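6. When the arm stops in the middle of a memory job

I get this one more than any other fault on the Tiko cell, so don't panic! The gripper halts over the open case, the Postura screen turns yellow and you see code 1613 (contact force too high). Mine trips at 24 newtons.

CAUTION: Keep your hands out of the case until step 2 is done. A paused arm can still move.

1. Press the stop button. Pause on the screen isn't enough.
2. Turn the key to Manual and take it with you (I keep mine in my pocket).
3. Look at where the fingers are before you touch anything, especially near the processor socket and the slot latches. 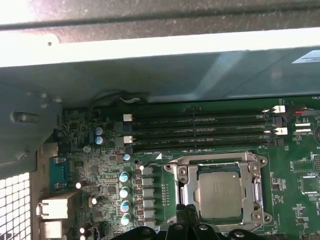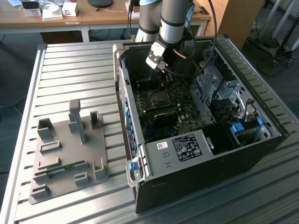
4. Jog straight up, slowest speed, until the fingers are well above the case. Up only! I once went sideways first and bent a latch.
5. Check every slot latch by hand. A half-closed latch is what sets off 1613 nearly every time.
6. Make sure the module sits flat in its holders on the fixture plate. If it's tilted, reseat it.
7. Clear the code, turn the key back and run program 84 with no module in the grip.

Note: if you get 1764 instead, that's a cable snag, so go to section 7. Valdemar Bergmann wrote that part and he's much better with cables than I am.

If 1613 comes back twice on the same board, leave the cell stopped and call Norðdahl. Please don't raise the force limit to get through the shift.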